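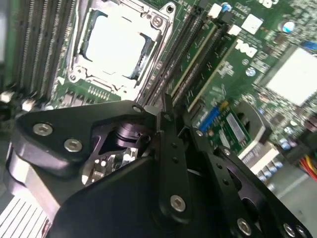

Slide 1. Processor socket and memory slots on a green motherboard.

Speaker notes: Keeping Office Equipment in Use for Longer
Pavwood Regional Libraries, staff briefing, 10th September
Speaker: Liesl Holzer, Head of Shared Services

Good morning, and thank you for coming. I have been asked to speak for twenty minutes on the replacement of desktop computers in our branches, and to leave time for questions at the end.

The library service currently holds 1,864 desktop machines. Under the former policy each was replaced after four years, whatever its condition. The new policy, approved in the spring, sets a planned life of 6 years, with one review at the midpoint.

[Pause. Next slide.]

At the midpoint review the branch will be asked whether the machine still does the work required of it. Slow starting and lack of memory are to be reported separately, as the remedy is often different. Please do not record a machine simply as "old". Last year we received 193 requests with that single word in the reason box, and each had to be returned to the branch.

Where more memory will answer the complaint, the work will be carried out at the Serby depot. Branches should allow two working days and should not send keyboards or cables with the machine. 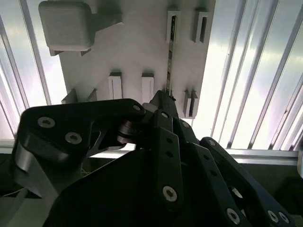 I turn now to the matter of public terminals. These have heavier use than staff machines and will be reviewed every year. The Hultesura branch has tried this arrangement already, and Edgars Vanags has kindly agreed to share his record sheets with any branch manager who would like them. His sheets list the fault, the day it was reported and the day the terminal was returned to the public floor.

[If asked about cost: the figures are with Finance and will be circulated in November. Do not give an estimate.]

Machines that have reached the end of their planned life will be cleared of all data before leaving our buildings. They will then be offered to schools in the Carhuamaca partnership. Staff may not buy them or take them home, and managers are asked to make this plain to their teams.

[Next slide: contact details for the Serby depot.]

Requests already submitted under the former policy will be honoured. New requests should be made on the revised form, signed by the branch manager. I am happy to take questions.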